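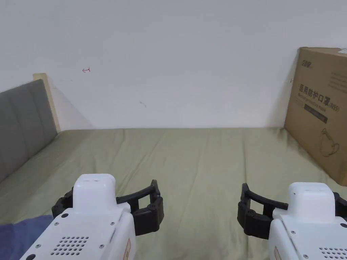
Posted by yojeda, 3 September 2021, in Laundry Floor Talk

Management at Ornetar wants folding grippers in by the end of September. Two of us would move to sorting. Has anyone been through this? 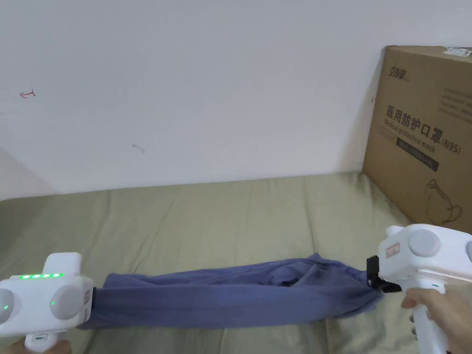
My worry is the piece rate – it was set for people folding by hand.

Reply from lrocha
Ours didn't change. Get it in writing.

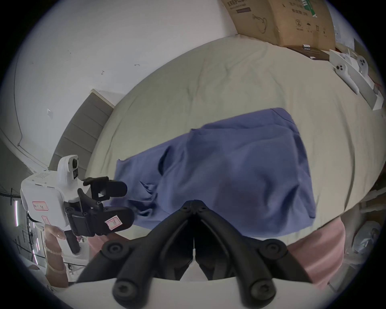 Reply from isauro_f
Disagree, the rate goes first. The work is different too. Long sleeves that bunch up like that blue one take patience, and our old rate was built on T-shirts.

Reply from yojeda
Did they retrain you? 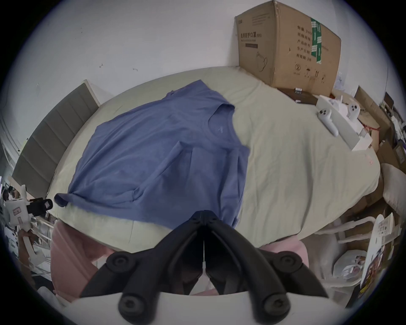 I'd take sorting if the hours stay the same.

Reply from isauro_f
2 days. Hours stayed, pay didn't.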